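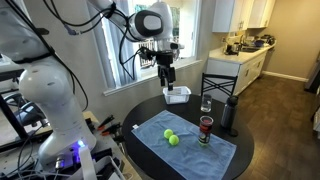
Duas bolas de ténis em cima de uma toalha azul-clara.

A convenção do partido já não vai ser em Zalcombe. A direção mandou o aviso às secções ontem à noite e hoje, 19/05/2019, pôs a nota no site. Passa para Urrego, no mesmo fim de semana. Vou deixar aqui o que se sabe.

O local previsto era o pavilhão Indetti, escolhido em março. A escolha foi votada no conselho e passou com folga. Na altura já houve quem perguntasse pela lotação e a resposta foi que estava tudo visto.

A lotação licenciada do Indetti, com cadeiras na plateia, é de 1.181 lugares. Os delegados com direito a voto são 2.594. Estes dois números estão em documentos do próprio partido, o segundo no anexo do regulamento.

O plano era dividir os delegados por turnos e ter uma segunda sala com ecrã. O regulamento diz que as moções se votam de braço no ar e em plenário. Com metade das pessoas noutra sala, qualquer secção podia impugnar a votação. Duas já tinham avisado por escrito que o fariam.

Até à semana passada a direção garantia que não mudava nada. Disse-o numa entrevista à rádio local e repetiu-o numa circular aos presidentes de secção. A circular continua disponível na área reservada, para quem tiver acesso.

Em Urrego usa-se o centro de exposições, que leva até 2.835 pessoas sentadas. Cabem os delegados todos. Para convidados, observadores e imprensa sobra pouco, e a nota não diz como é que se distribuem esses lugares.

Quanto a dinheiro: o sinal pago ao Indetti só é devolvido em parte. A nota fala em "encargos residuais" e não dá valor. Perguntei ao gabinete de imprensa e responderam que as contas saem depois da convenção, como é costume.

A contagem dos votos para os órgãos nacionais continua entregue à Dokolard. O contrato não depende do local. As urnas são as mesmas e as mesas de voto também, falta só refazer a planta da sala.

Quem perde com isto são as secções do litoral. Para Zalcombe iam e vinham no mesmo dia. Para Urrego são mais 4 horas de autocarro, contando ida e volta, e a abertura dos trabalhos continua marcada para as nove da manhã. Muita gente vai ter de dormir lá.

O partido diz que paga os autocarros. Sobre alojamento não diz nada. Nas secções mais pequenas há delegados a ponderar passar o lugar ao suplente, e o prazo para comunicar substituições não foi alargado.

Leitura política, para quem ma pediu: as duas listas têm razões para gostar de Urrego e razões para não gostar. A lista da direção é forte no interior e ganha com a deslocação. A oposição interna queria um plenário único desde o início e conseguiu-o.

Não encontrei ninguém na oposição que fale em manobra. Há queixas sobre o prazo e sobre a forma como a decisão foi comunicada, e é tudo. O conselho vai ter de ratificar a mudança e não conto com surpresas.

A câmara de Zalcombe soube pela nota. Tinha cortes de trânsito aprovados e um parque provisório reservado. Vai anular as duas coisas. Os hotéis da cidade ainda estão a ver o que fazem às reservas de grupo.

Correção a um post de cima: a entrevista foi à rádio, sim, mas a frase "não há plano B" é da circular. Na rádio disseram que "o local está fechado".

Acrescento, porque me perguntaram: a ordem de trabalhos não muda. Moções no primeiro dia, eleição dos órgãos no segundo, encerramento depois do almoço. Os prazos de entrega das listas também se mantêm.

Quando sair a ata do conselho volto a este fio.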